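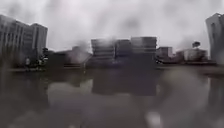
Figure 1. Standing water on the plaza at Flandemdale, seen from the fixed camera. Water drops blur much of the lower right.

3.2 Site and camera record

The site is a flat paved area in Flandemdale that drains poorly after long rain. The pavement was last releveled in January, when Vermeulen reset 13 slabs near the Sallow Street inlet. We wanted to know how far the water spreads before it reaches the raised strip on the far side.

Figure 1 was used to set the reference line. The dark band across the middle marks the far edge of the water. The ribbed facade on the left served as the fixed point for lining up images – the small tree at its base was too blurred to use. Reflections of the central buildings made automatic thresholding unreliable, as the dark block on the water was classed as ground in both test runs. Marloes Vandenberghe traced the edge by hand instead.

Depth was read from 2 staff gauges, one at the inlet and one at the curb. Teun Baert surveyed the gauge zeros with the Etow level and closed the loop to 2 mm. The survey sheet is in Appendix B, drawn at a scale of 1:100.

Images with drops over the far edge were left out of the area calculation. Figure 1 was kept for alignment only, and no depth value is taken from it.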